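4.2 Block intervals and fee pressure

The second question of our study is how the users of a proof-of-work chain react when blocks become slow. For this we used the records of the Pirkus test network, where the difficulty is adjusted every 1180 blocks. When many miners leave the network shortly after an adjustment, the remaining ones must work with a difficulty that is too high for them, and the waiting time for a confirmation grows until the next adjustment comes.

We observed 2 such periods. In both of them the median fee increased before the queue of unconfirmed transactions reached its highest point. This suggests that wallets raise their fee estimate early, already when a few blocks in a row are late. The wallet software Zein showed this behavior more strongly than Evside, which takes a longer history of blocks for its estimate.

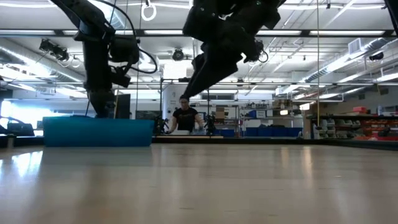

Figure 4. Two black robot arms above a tan tabletop, with a blue bin at the left.

The effect on small payments was larger than we expected. During the longer period, 841 transactions were dropped from the queue of the Cinano node without being confirmed, and most of them had paid the minimum fee. We could not determine how many of these were sent again later with a higher fee, as the sender addresses were often changed. Therefore the values in this section should be read as an upper limit for the payments that were really lost.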